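Review: Verico Hand-Held Gripper Practice Guide, second edition
By Ishbel MacBrayne
11/4/20
Shares: 15 | Comments: 2

The Verico guide is a short document with a long title. It sets out how a person should record household tasks with a hand-held gripper so that the recordings can be used to train a robot arm later. The first edition was mostly a checklist for lab benches. The second adds a chapter on homes, and that chapter is the reason to review it. I read it with a copy of the Nostance checklist beside it, and I have used both for garment work since September.

Scope comes first. The guide covers two-finger grippers carried by hand, with a camera on the tool. It does not cover gloves, head cameras or teleoperated arms. It makes no claim to be a safety standard, and the introduction says so in plain terms. Anyone who needs rules for a powered arm near people should look elsewhere.

Section 2 deals with the tool before a session. The operator checks that every screw on the finger mounts is tight, that the pads are seated square, and that both fingers close to the same line. Pads with worn texture are to be replaced in pairs. The text gives a procedure for each check and a box for initials. I have no complaint here, except that the pad wear test depends on a reference card that is sold separately.

Section 3 covers the room. The main rule is that the operator leaves the room as it is lived in, with two exceptions: anything sharp is removed, and anything with readable personal details is turned over or taken out. The Nostance checklist takes the other line and asks for a cleared surface. Cleared surfaces give cleaner recordings and poorer coverage. A policy trained on bare tables has no experience of a pillow at the edge of the work area or a patterned sheet under the garment. Verico is right on this point. The guide could be firmer about consent, though. It asks for a signature from the householder but says little about other people who share the room.

Section 4 is the garment section, and the best part of the guide. Garments are grouped by how they hold a shape. Quilted jackets get their own page, on the grounds that filled panels spring back when released and hide the hem. The start state may be draped, bunched or flat, and the operator must log which one applies. The flat state is defined as front up, closure visible, sleeves away from the body. Sleeves do not have to be straight. The guide also asks that both finger pads stay in view while the tool is over the garment, so that contact can be labeled from the recording alone.
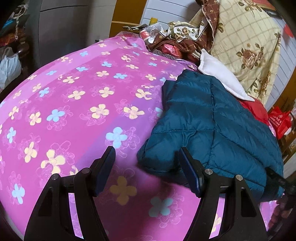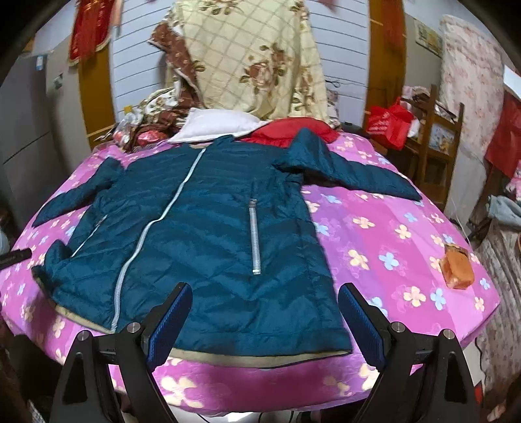 Quilted jacket on a printed sheet or quilt: draped, then flat with the front up.

The tolerance for the flat state is where I part company with the authors. A sleeve cuff may lie at any angle, but the hem must be parallel to the near edge of the surface. On a bed that rule costs time and adds nothing. A mattress edge is soft, the bedding moves with the garment, and two operators will not agree on what is parallel. I would drop the hem rule for beds and keep it for tables. The page on logging has the same trouble. It wants a start state code, an end state code, a surface code and a background code, and the background codes do not include a patterned one. I logged 337 takes under "other" before I gave up and wrote in my own.

Section 5, on camera checks, is adequate. Wide lenses bend straight edges, and the guide tells the operator to calibrate once per session and after any knock. It does not say what counts as a knock.

The index is poor. "Sleeve" is listed and "cuff" is not -- the cuff rules are under "edges, soft."

I would use the Verico guide for any work in homes and keep the Nostance checklist for benches. The two can be combined if the state codes are mapped first. A third edition should fix the background codes and put the pad card in the box.

Comments (2)

Alasdair Ritchie
We dropped the hem rule as well. Our labelers could not apply it on anything softer than a table. Did you try the Kasuder codes? They have a patterned surface entry, but nothing for bunched garments.

Chou
Agree on consent. We have every adult in the home sign, and we stop if anyone new comes in. The pad card can be printed at full size if the printer scaling is turned off.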